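Course: Choosing and Buying Automation Equipment
Handout for Session 2: reading a kit offer (the Henix hand gripper)
Kastriot Pavlović
Updated Fri 21 June

Bring this handout to the session along with your own copy of the offer letter. The offer letter is on the course page under Materials. If you missed the first session, read the notes on fixed and running costs before this one, as I use those terms without going over them again.

What the product is

The Henix is a gripper with a handle. A person holds it, closes it on an object and moves the object, and the camera on the tool records the whole movement. The recordings are used later to train a robot arm that carries the same kind of fingers. The maker, Wukau, sells the hand-held tool as a kit and sells the matching arm fingers separately. We are looking at the hand-held kit only.

The offer letter calls it "a complete station for skill recording". Treat the word "complete" with care. The letter lists what is included on its second page, and the table, the stand, the shelving and the objects you pick up are not on that list. Most buyers will have a table. Fewer will have a spare room with steady light and enough space for a person to move round the table with an arm stretched out, and the letter says nothing on that point.

What comes in the box

From the packing list:

Hand-held gripper, grey housing, with camera
Set of rubber finger pads, fitted
Spare set of pads
Marker cubes, printed, with mounting plates
Charger and cable
Storage case
Printed quick guide
Licence key for the recording software

What does not come in the box: memory cards, a computer, the arm fingers, and any replacement pads after the spare set. Replacement pads are on a separate price sheet, which Wukau will send if you ask. I asked, and it came the same day. It gives 300 euros for a workshop pack. The pack size is given in pairs on one page and in single pads on another, so ask for that to be put right before you sign.

Why the pads matter

The pads are the part that touches everything, so they are the part that wears. They are black rubber with a ribbed surface and a V shape, which helps with round things such as cups and rods. The shape is a fair choice for general work. It is less good for flat thin things. In our own sessions a sheet of card slid about between the ribs, and a ruler could only be held by its edge.

The letter claims the pads "last for the life of most projects". This is the kind of sentence I want you to mark in pencil. It has no number in it. A pad could be said to last for the life of a project because the project was short. When you write to a supplier about a sentence like this, ask three things in one message: how wear was measured, on what objects, and what the user should look for when a pad is due to be changed. If the answer to the last part is "you will notice", write that down in your file as well.

Changing a pad is simple. It takes a small hex key, which is in the case. The fitting instructions in the quick guide are clear enough, but the drawing shows an older housing and the screw positions do not match. Wukau have told me that a new drawing is coming with the next print of the guide. I have put no date on this in your notes, as they gave me none.

The marker cubes

The cubes carry printed patterns that the software finds in the recording. They tell the software where a thing is and which way it is turned. You need them for setting up and for checking. You may also want them during recording if you have a second device on the table whose position you need to know.

Points to check on any kit that uses printed markers:

Is the print matt? Glossy print throws back light from ceiling tubes and the software loses the pattern.
Can you print your own? Wukau allow this and give the file. Some makers do not.
How are the cubes fixed? The plates supplied with the Henix are good, but they only fit Wukau's own brackets. An adapter costs extra.
What happens when the marker is partly covered by a hand or sleeve? Ask for this to be shown to you. Do not accept a recording made by the supplier.

The software

The licence runs for 12 months from the day you enter the key. It does not run from the day you open the box, and the letter gets this wrong in one place. After that you can still open and export old recordings, but you cannot make new ones without renewing. I consider this acceptable for a course or a small firm. It would be a poor deal for a school that uses the kit for one term each year, because the clock runs through the holidays too.

Export is to common file types. We tried this and had no trouble. The folder names are made by the software and are long, and the software does not let you change them before export. Rename them afterwards, and keep a list.

The other offer

You also have the Kosier offer in your materials. Kosier sell a lighter tool with no markers. It works out its position from the camera picture alone. It costs less to buy and more to keep, as the software is paid for by the month and there is no export without a live licence. Work through the costs for both offers with the sheet from the first session before you read my comments at the back of the course folder. The point of the exercise is to see at which month the two lines cross, and that depends on what you put in for pads.

Malý are the reseller for both makers in this region. They will lend either kit for a trial. Read the loan terms closely. Under them, worn pads are charged to the borrower, with no definition of "worn". I would ask for the pads to be looked at and noted on the form by both sides at collection. Malý agreed to this when we borrowed the Henix in February.

Doing a fair trial

A trial in the supplier's showroom tells you very little. Their table has been set up for the tool. Ask to do the trial in your own room with the things you mean to handle. Leave the room as it is: daylight from the windows, ceiling lights on, furniture where it normally stands, people walking through if people normally walk through. If the tool only works with the blinds down, you need to find this out before you pay.

Choose cheap objects of different shapes. Plastic cups are useful because they are light, they tip easily, and they can be picked up by the rim or round the body. Put in something long and thin, such as a length of dowel. Put in something small that can end up under or behind a larger thing. Different colours make it easier to talk about the recordings afterwards.

Give the tool to people who have not used it. The supplier's own staff have had months of practice and make it look easy. At least 2 people should try it, one of them with small hands. The Henix handle is wide, and two students last year could not close it fully without shifting their grip. This is not mentioned anywhere in the letter.

Write notes during the trial and not in the evening. Use these headings:

Set-up: what had to be moved, fixed or switched off
Grip: which objects were held well, which slipped
Tracking: when the software lost the markers, and what was in the way
Comfort: wrist, shoulder, how long before a rest was wanted
Files: did every recording open on your own computer
Questions for the supplier

My own notes on the Henix

Grip was good on cups and dowel and poor on card. Tracking was steady as long as the marker cube was facing the tool and was lost when somebody reached across it. It came back by itself when the arm was taken away. The housing is bulky, and in a crowded set-up it knocks things over until you learn how wide it is. The wide view of the camera bends straight lines, so shelves and ceiling beams look curved in the recordings. The software can correct for this, but the setting is off when you first install it.

I would buy it for a teaching room. I would want the pack size for the pads in writing, the licence start date corrected in the letter, and the marker adapter included in the price.

Task for next week

Write one page to Wukau, as if you were the buyer for a small firm. Pick the four sentences in the offer letter that you trust least, quote each one, and ask a question that can be answered with a number, a date, or yes or no. Do not ask for a discount in this letter. We cover price in the next session and I want the two kept apart.

Hand in on paper or through the course page. Put your group letter at the top.
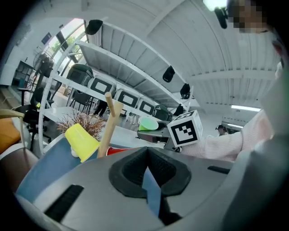
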